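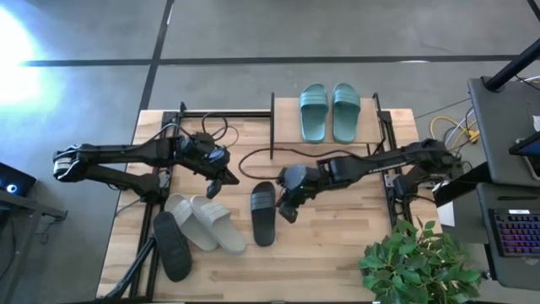 The Fladby gripper trials were a series of bench tests comparing two finger designs for table-mounted robot arms. They were run by Sipho Van der Merwe at the Buthelezi workshop, and the results were first published on 09/02/2018.

Method

Two arms face each other across a wooden bench. The task is to sort slide sandals into pairs and set them side by side on a raised shelf. Footwear was chosen for its awkward shape — a curved strap over a flat footbed — and because a sandal may start with its sole upward. Each finger design was given 36 attempts under the same controller, Wultov, with a limit of 100 seconds per attempt. 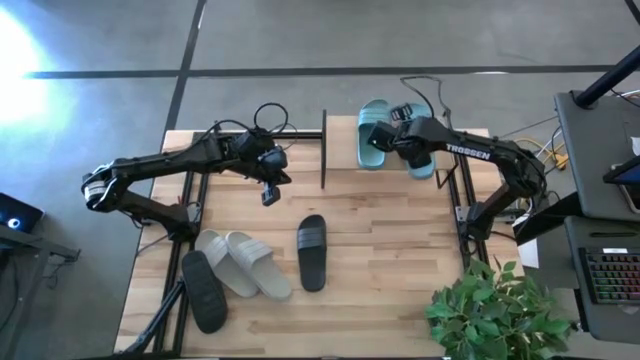
The right-hand arm over the teal pair on the shelf. One black sandal lies sole up at the left of the bench.

Results

The Bralell finger, which has a narrow tip, completed 21 attempts. The broad finger completed 14. Most failures with the broad finger came at the strap, where the tip was too thick to pass beneath it. Overturned sandals remained difficult for both designs.

A second series, held in November, kept the narrow finger and compared wrist camera positions.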